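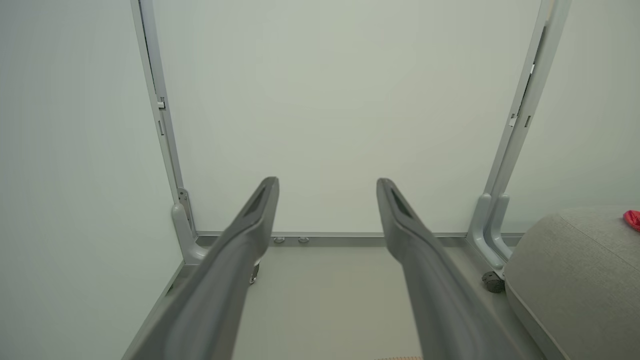 Two arms, one basket: notes on the laundry build

September 22, 2023

The previous post ended with both arms bolted down and neither of them doing anything useful. They now run off the same controller, and the pick routine works often enough to be worth writing up. Rizwan Sheikh asked for the wiring notes, so those are included, in more detail than most readers will want.

The task is narrow. Garments go from a seat into a laundry basket on the floor, and from the basket back up. No folding. I picked clothing because rigid objects had stopped telling me anything about the grippers. A block either gets held or it doesn't. A shirt can be held badly in a lot of ways and still come along for the ride.

Controller and timing

The first version ran each arm from its own process and passed positions between them over a socket. That was fine for single-arm moves. For two-handed lifts the arms drifted apart in time, and the cloth went tight between them before the second arm had finished closing. I moved both into one loop and gave the right arm the left arm's clock. The code that does this is called Majali, after nothing in particular. The interpolator underneath it is still Ravus, unchanged since July except for a units bug Sawsan Karam found by reading the log backward.

Joint limits are set in a text file and checked on load. If the file is missing, the loop refuses to start. I had it falling back to defaults for a while, and that was a mistake – the defaults were for the old mount.

The bracket

The left gripper head has a bright green bracket. Green was the spool that was loaded. Revision one flexed when the gripper closed on anything thick, so the current one has a heavier wall and a shorter reach. I printed it flat to keep the layer lines out of the load direction. It still needs a chamfer where it comes closest to the wiring.

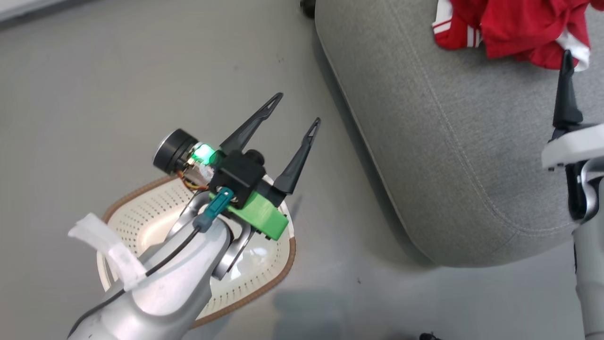
Cable routing took longer than the bracket did. The run goes back along the top of the arm from a teal connector, and it needs enough slack for full wrist rotation without enough to catch on the basket. I set the slack by driving the wrist to both limits and adjusting at the worst one. White tape is there as a temporary measure, and the loose end wants trimming. Proper clips are on the list. The thin orange and yellow wires by the status light are the part I like least. They are exposed, they curl outward, and sooner or later a sleeve will find them. A printed cover is half drawn.

On the right arm the cable hangs in a coil down the side. It behaves better than the straight run, and I may redo the left to match. Youssra Shehata has pointed out that a coil pulls back with a small constant force, and that this will show up in the wrist torque readings. She is correct. I plan to measure it before deciding.

Grip settings

Closing force is a unitless number on these drivers. I started at 1875, which was too high for thin fabric: the tips met hard through one layer and the motor sat there getting warm. At 640 the grip slipped on anything with a lining. I now close in two stages, low until contact and then a step up, with a timeout of 4000 milliseconds on the whole move. If the timeout trips, the gripper opens and the arm backs off along the path it came in on.

Contact detection is just motor current compared with a running average. It gives false positives when the tip brushes the basket rim. Raising the threshold fixes that and breaks detection on thin cotton, so for now the planner keeps the fingers clear of the rim and the threshold stays low.

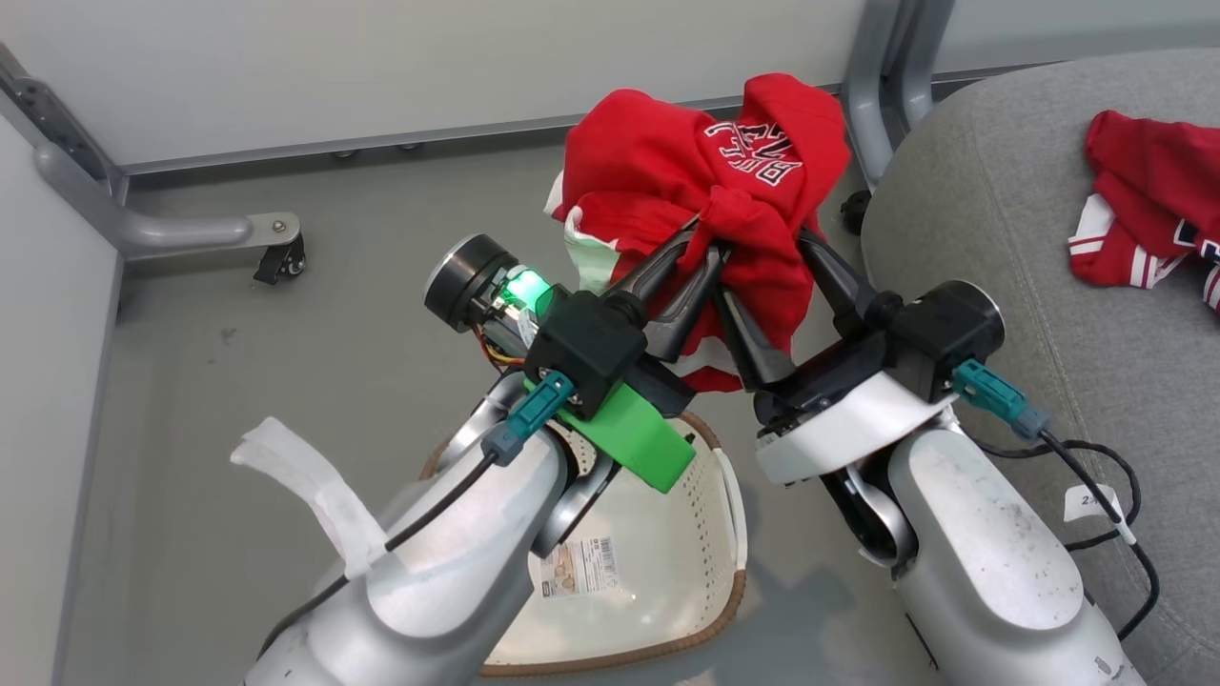 Bunched cloth is the easy case for a two-handed lift, provided both grippers take the same bunch. If they take different parts of it, one side unrolls on the way up and ends up dragging. My check for this is crude. After the lift, the left arm holds still while the right moves outward a little, and if the current on the left does not change, the grasp is called bad and retried. Hala Nimri suggested doing it with the camera. I would like to, but red cloth over a white basket makes a camera method look better than it is, and I want to try gray cloth on the gray floor before I trust one.

Of 76 logged lifts on the current settings, most of the failures were timeouts on the first close. The log format is plain text, one line per event, and I can send it to anyone who wants it.

Still open: the wire cover, the chamfer, the torque measurement, and a retry counter that resets when it should. At present it carries over between garments, so the last one in a session gets fewer attempts than the first.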